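Packaged cake shelf life: what is keeping it soft?

Board: Food Storage and Pantry
Thread started March 23, 2023

crumbline
I keep a small stock of individually wrapped cakes for a night shift crew. After the last rotation I started logging texture against time, because the printed dates did not match what people were telling me. Filled sponge rolls in sealed film hold up well past the point where a plain muffin from the same shelf has gone dry. The rolls are not refrigerated. The filling is a fat-based cream.

My understanding was that more moisture means faster spoilage. If so, the soft ones should fail first. What am I missing?

gallia_bakes
You are mixing up moisture content with water activity. Water activity is how available the water is, on a scale from 0 to 1. Sugar, glycerin and sorbitol all bind water and pull the number down. A cake can feel moist and still sit low enough that most bacteria can't grow on it. Molds tolerate lower values than bacteria, so mold is normally what ends the life of a cake at room temperature.

Check the ingredient list for a humectant near the top. Your muffin probably has less of it.

Zedow
Agree on water activity, but dryness in the muffin is a separate problem. Staling is mostly starch recrystallizing. It happens even in a perfectly sealed pack with no net water loss. Emulsifiers such as monoglycerides slow it down by complexing with the starch. Softness and safety are two different curves and the log should have two columns.

crumbline
Two columns, fine. What do I measure for the second one? I don't own a water activity meter.

Zedow
You don't measure it. You go by the date and inspect for mold and off odor. Use a press test for the first column: same weight, same spot on the cake, read the dent after 12 seconds. It is crude but repeatable.

lekthorpe_rd
I worked in packaging at a plant outside Lekthorpe for a while, so a few comments on the film.

Most single-serve wrappers of this type are a laminate with oriented polypropylene on the outside. The sealing layer is on the inside. Some have a metallized layer, some don't. Water vapor barrier is decent either way. Oxygen barrier is poor without the metal layer or a coating, and oxygen is what turns the fat in the filling rancid.

Failures I saw were nearly always at the seals. In order of how often:

1. Crumb or filling caught in the end seal. It leaves a channel too small to see. Squeeze the pack gently under water and look for a line of bubbles.

2. Abrasion from loose packing. Snacks carried in a bag or left in a heap on the couch rub against each other, and a stiff corner on one packet can score the film on its neighbor.

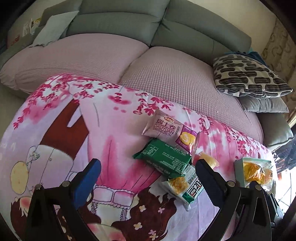 3. Flex cracks. Metallized film loses barrier where it has been creased over and over. The pack still looks sealed and passes the bubble test.

4. Heat. Cakes stored above a radiator or in a parked car will have the fat migrate out of the filling and into the sponge. The seal is fine and the product is ruined.

If you keep them in the shipping carton, upright, most of this goes away.

rai_61
I don't buy number 2. I have shipped mixed snack boxes for years with everything tumbling around loose, and complaints about stale product are close to zero. Film scuffs. It rarely goes through.

lekthorpe_rd
Your customers eat the product within a week or two. A scuff that doubles the oxygen rate will not show in that window. It will show at three months. Also, complaints are a bad measurement. People throw out a stale cake and say nothing.

rai_61
Then give me a number. "It will show" is not data.

lekthorpe_rd
We ran 200 packs through a transit shaker and held them next to an unshaken set. Seven leaked on the bubble test, all from the shaken set, five of those at the end seal and two in the body of the film. So body failures exist and are the smaller share. I ranked the list by that.

rai_61
That is two out of 200 for abrasion, on a shaker. One percent, under conditions worse than a bag. I would move it to the bottom of the list.

lekthorpe_rd
The bubble test can't pick up flex cracks or raised permeation, so two is a floor. But I accept that for a short hold it hardly matters.

gallia_bakes
For the original question, hold time is the thing that decides this. crumbline, how long do they sit?

crumbline
Longest is from October until now. Those are the ones that surprised me. Still soft by the press test, but a couple had a smell like old crayons.

gallia_bakes
Crayon smell is oxidized fat. Bin them. So your softness column says pass and the product is off, as Zedow said.

Nasrin Sadeghi
Moderator note, and one technical point. Please stop short of telling people a given product is safe after its date. We can't know that from here.

The technical point is about date codes. On imported snacks the printed date may be the production date, with the shelf life given as a number of days or months elsewhere on the pack. If crumbline has been reading a production date as a best-by date, the mismatch in the first post has a simple explanation. The order of year, month and day also varies.

crumbline
Checked. Two of the brands on my shelf print the production date only, with the shelf life on the back. I had been treating both as expiry dates. The muffins have a normal best-by. So part of my log compares different things.

I'll redo it with days since production as the x axis, press test and odor as separate columns, and one carton kept closed as a control. The October stock is out.

Zedow
Add storage temperature. A cheap min/max thermometer on the shelf is enough.

rai_61
And run one lot loose in a bag. I want to see it.

crumbline
Will do. Same production date as the control lot, if I can get two cartons that match.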